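The one-bag weekend, and why I keep going back to the same tote

5/29/22

Back from Skevley this morning with sore calves, a jar of gooseberry jam I didn't need and, I'm pleased to report, only one bag. One! Those of you who remember the August trip (two suitcases, a rucksack and a carrier bag full of shoes, for three nights) will know how big a deal this is in our house.

I've been promising a packing post for ages and kept putting it off because I'm not what you'd call a natural packer. I'm a "what if it snows" packer. My mum was the same, she once took an iron to a campsite. But Danylo Tymoshchuk, who I share an office with and who goes off somewhere nearly every weekend, has been on at me to try it with a tote and nothing else, and I finally gave in.
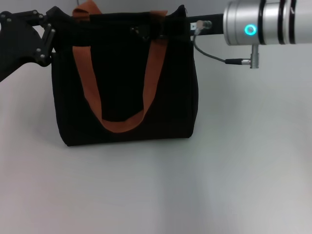
My first rule for a packing tote is that it has to stand up by itself. I can't be doing with a bag that flops over the minute you let go, so that you're holding it open with one hand and stuffing socks in with the other. A plain black one with a boxy shape suits me best, a bit wider at the bottom than the top, and I do love those rusty orange handles against the black. They hang down in a nice deep loop at the front too, so you can grab them without rummaging about. I've got four other black bags in the hall cupboard and from a distance they all look like the same bag, so a bit of colour is a real help when you're late for a train.

Right, what went in. Shoes first, always, soles down, in an old pillowcase. I only took the one spare pair this time, the flat brown ones, and wore my walking boots there and back. I know people say to put the heavy things in the middle but that's for rucksacks, I think? In a tote they want to be at the bottom or the whole thing swings about and bangs you on the knee.

Then trousers, folded in half and half again and laid flat on top of the shoes. I've tried rolling. Everyone raves about rolling and I gave it a proper go last year, and all I got was a lot of sausages with creases in them. T-shirts I will roll, because they fill in the gaps down the sides. Jumper on top of that, loosely, and then the wash bag, which is a Jilter one I've had for donkey's years. The zip sticks but it's exactly the right size and they don't seem to make it any more, so if anyone spots one in a charity shop please shout.

Last in is anything you'll want on the journey. Book, cardigan, sandwiches, the little umbrella. I put my water bottle in upright against one side – a 600 ml one, the bigger one is too tall and pokes out – and wedge it with the rolled T-shirts. It didn't leak, hooray.

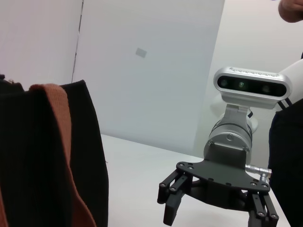
The whole lot came to about 5 kilos on the bathroom scales, which I did by the old trick of weighing myself with it and without it and not looking too hard at the second number. That's just about my limit for carrying on one shoulder up the hill from the station. Any more and I'd want something with a proper long strap, or a husband.

Things I took and didn't use: the second cardigan, the hair straighteners (why), a pack of cards. Things I didn't take and missed: plasters. I had to buy some at the post office in Skevley and the lady there gave me a look when I asked if they did the big ones. My heel was in a right state by Saturday teatime.

The place we stayed was lovely, by the way. Fuseini Tetteh had recommended it, he used to walk round there with his brothers, and he told us to ask for the back bedroom because of the view. We did, and it was gorgeous, all fields and a wonky church. There were hooks on the back of the door, so the tote went straight up on one and I more or less lived out of it. No unpacking at all! I just dug down. By Sunday it was chaos in there but it was my chaos and it was off the floor.

A few of you asked after my last post how I wash mine. I don't put canvas totes in the machine any more, after the one with the blue lining that turned a whole load of tea towels grey. I turn them inside out, shake the crumbs over the back step, and go over them with a damp cloth and a tiny bit of washing-up liquid. Black shows every bit of fluff, so I keep a lint roller on the hook with the dog lead. Then I stand the bag open on the side overnight and put it away in the morning.

Next trip is a longer one, up to see the cousins, and I'm not sure I'm brave enough to do five nights with the one bag. Danylo says easily. Danylo also wears the same fleece all year round. If you've managed it, tell me what you left behind, and especially what you did about shoes.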